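Vekon Tray Transfer Set: data card and rules of practice
Issued November 11, 2018

The set contains 700 recorded episodes of two-arm sorting between a red tray and a blue tray. It is maintained by Vekon and Nimov, and is released to partners for training and testing. Of these episodes, 600 are for training; the remainder are held back and must not be used for tuning.

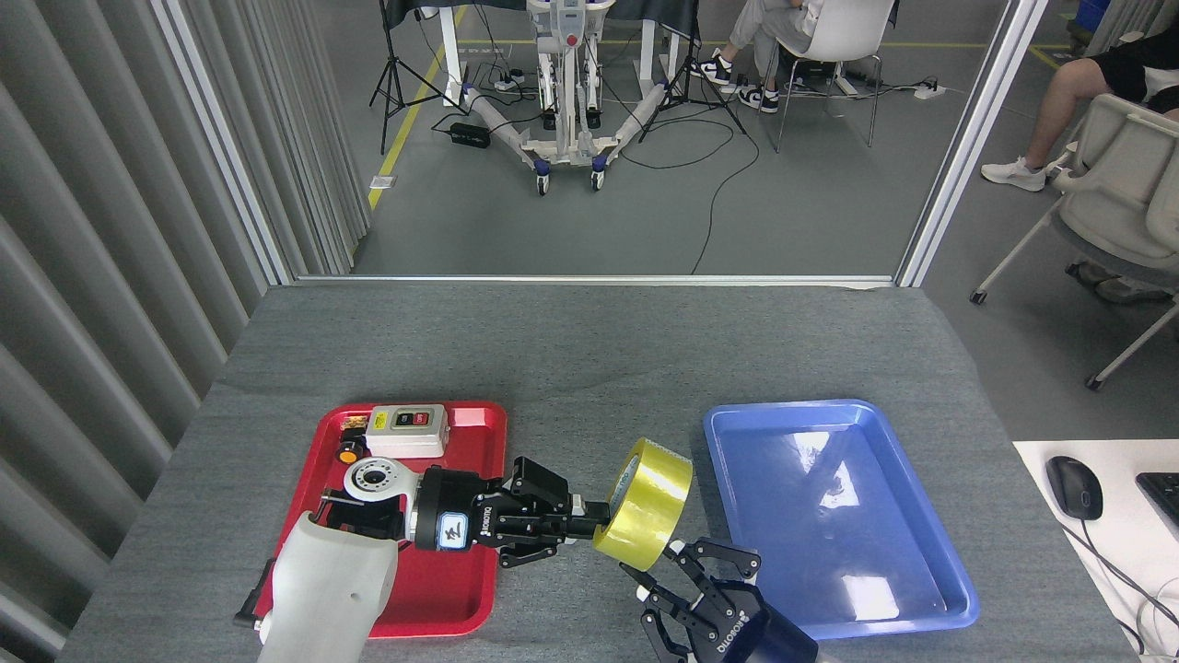
Station rules follow the Skoltilent bench guide, version 2. Each episode is limited to 60 seconds. Both arms must be at rest before an operator reaches over the table. Seated staff remain outside the table frame while the arms are powered - this applies to visitors also.

Handover between grippers is permitted for light objects only. An episode in which an object is dropped is kept and labelled as a drop.

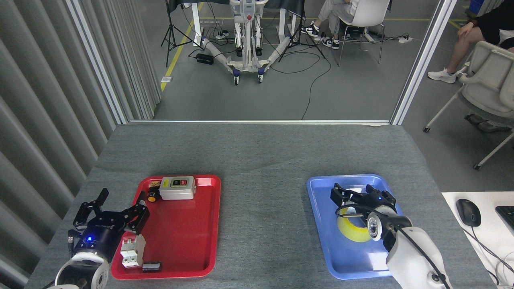 Labels are entered per object and per tray, using the Bosman parts list. Small electrical parts are named by type, so that the circuit breaker on the red tray and the control box with its green and red buttons carry separate entries. A roll of tape in the blue tray is labelled as such even when a gripper partly hides it.

Known limits: one table, one lighting arrangement, and few transparent objects.

Requests for correction should quote the episode number and the version of the card.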